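Category: Community Recreation > Program Reporting

Clillside Table Tennis Equipment Library – Progress Report to the Ilville Recreation Fund
Prepared by Danica Georgiou, 29 June 2022 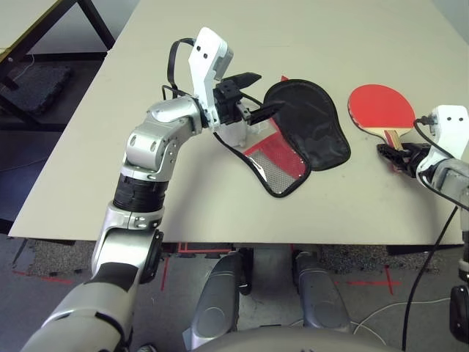
The reporting period covers catalogue work, repairs and the first loans to outlying halls. Expenditure to date is $1181 against the approved equipment line. No variation to the budget is sought.

1. Stock

The library holds 23 bat sets. A set comprises one bat and one zippered case, issued and returned as a unit. Bats supplied without a case in the original purchase have been matched with cases from the Grolura order, which arrived in January. Red and black rubbers are recorded separately on the stock card, as the two faces wear at different rates and are replaced independently.

2. Case condition

Wear on the cases is concentrated at the zip and along the seam where the two halves meet. Seven cases were restitched. Two were written off after the zip teeth separated from the tape and will be replaced from the existing line. Lining and mesh faults are noted but not treated as grounds for withdrawal.

The shaped cases take the bat in one orientation only. Several were returned with the zip forced over a handle packed the wrong way round. The packing instruction has been reworded: open the case flat on a table, clear the mesh side, seat the bat head first, then close from the handle end.

3. Bat condition

Rubbers are cleaned with water and a soft sponge on return and left to dry before packing. Edge lifting was found on older stock and has been re-glued. Handles are checked for movement at the blade – a loose handle means withdrawal, with no repair attempted.

4. Loans

Sets have gone to the Bošković Street hall and to the Ilville seniors' session. Reto Eberhard manages the loan register and reports that all sets due back have been received. Labelling inside the cases remains incomplete.

5. Next period

Complete labelling. Replace the written-off cases. Obtain a second quote for rubber sheet, cut to size, with freight to Clillside itemised.

Contact the Clillside program office | Back to top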